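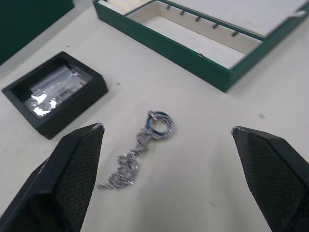
Figure 1. Keychain with metal ring, clasp and fine chain.

3.2 Recall of misplaced items

Participants kept a paper diary for 15 days and wrote down each small item they could not find when they needed it. The procedure follows Cattaneo and Kozma, with one change: entries were made at the time of the loss and not at the end of the day. Diaries were collected at the Alvarado site in March. Of the diaries handed out, 74 were complete enough to be coded.

Two coders read every entry and assigned it to a place category (home, work, vehicle, other) and an item category. Keys and key holders were coded together, as many participants used the two words for the same thing. Entries that named a bag or coat and its contents were split into separate losses. Disagreements were settled by discussion, and the agreed code was used in all later steps.

Losses at home were reported more often than losses in any other place. Keys were the most frequent item category, followed by glasses. Participants who named a fixed storage place in the intake form reported fewer key losses, but the same participants did not differ from the rest on glasses. We return to this in Section 5. Search time was self-reported and is likely to be overstated for long searches, so it was entered in the model as a ranked variable.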